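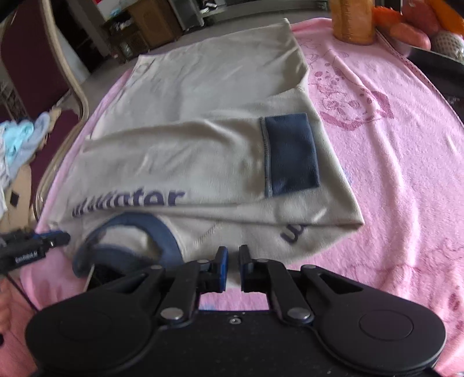
Mirela Pimentel thinks I'm wrong about hand-me-downs. Her note came in September, after I wrote a short piece saying that families should pass clothes along more than they do, and her point was simple: a bag of used clothes is a chore that one house hands to another. She has had bags left on her porch without a phone call. She has spent evenings going through them, pulling out the stained ones and the ones missing snaps, and then driving what was left to the donation bin at the far end of Priltstead. She wants people to throw out their own junk.

I have thought about this for a while and I agree with half of it.

She is right that a lot of what gets called generosity is house cleaning. I have done it myself. When my youngest outgrew a whole drawer over one summer, I put everything in two trash bags, tied them, and gave them to a cousin. I didn't look through them. I felt good for the rest of the day. My cousin told me much later that there was a single sock in there, a bathing suit with the elastic gone, and a wet wipe packet. She had thanked me at the time, which is what people do.

So the first rule ought to be that the giver does the sorting. If you wouldn't put it on your own kid for a school day, don't put it in the bag. Knees worn through go in the rag pile. A shirt with a small mark on the hem is fine, and most parents would say so. A zipper that sticks is not fine, because the person who gets it will find out at 7:40 in the morning with one arm in a coat.

The second rule is to ask. I mean a real question, with a size in it. "I have winter things in a 6, do you want them?" can be answered in one word. "I've got some stuff for you" can't be answered at all except with thank you. Lucimara Bittencourt, two streets over from me, sends a text that lists what's there and then says no reply means no. I have never once minded getting it, and I've ignored it at least as often as I've said yes.

Where I part with Mirela is on what to do after that. Her view is that once a family has used a thing, it should leave the circle of people they know. Give it to a shop, or a bin, and let strangers buy it if they want it. That way nobody owes anybody. I understand why that sounds clean. I just don't think the bins work as well as people believe, and I don't think owing somebody a little is a bad condition to be in.

Take the bins first. I spent a winter helping in the back room of a thrift store in Kudomstead. On one day we took in 332 bags. I know the number because we wrote it on the wall calendar, and it stayed up there until spring. Children's clothes were the worst of it, because they come in small pieces and every piece has to be looked at, sized, and hung or folded. We didn't have the hands. A lot of perfectly good pajamas went out the back door in bales, sold by weight, and I have no idea where they ended up. The people who dropped them off pictured a child in town wearing them. Some did get worn in town. Most of what I handled did not.

A bag that goes from one house to another skips all that. The giver knows the size and the receiver knows the child. There is no rack, no tag gun and no bale.

Then there is the owing. When I was a kid nearly everything I wore had been Osvaldo Xavier's first. He was a year older and lived on the other side of our duplex on Brito Avenue. His mother would hand a stack over the back rail, already folded, and my mother would hand back tomatoes, or a casserole dish that had gone the other way a week earlier. I don't remember being ashamed of it. I remember waiting for one particular green jacket for what felt like years, watching him grow, and being annoyed that he was slow about it. When my mother was in the hospital, it was his mother who came over to do the laundry, and she didn't have to ask where anything went.

I can't prove that the clothes had anything to do with that. But the two houses had been going back and forth over small things for so long that a large thing didn't feel strange to ask for. If every shirt had gone to a bin, there would have been that much less walking across the yard.

Some people will say clothes are cheap now and the whole question is out of date. You can get a child's shirt new for 4 dollars, and at that price why would anyone bother to sort, text and carry? I have bought those shirts. They are fine until the third or fourth wash, and then the side seam starts to travel around to the front. The things worth passing down are the ones that were made to last through more than one kid, and if we stop passing them down there's not much reason for a parent to pay for them in the first place.

I'll grant one more thing to Mirela. Nobody should have to take a bag to keep a friendship. If somebody says no, the right response is "okay," and then you call the next person, or you take it to the store and accept what happens there. I've known people who got hurt over a refused snowsuit. That is silly, and it makes the next family afraid to say no.

She and I have written back and forth a few times now. She still says no bags on the porch. I asked whether she'd want rain boots, child's 11, hardly worn, and she said yes to those.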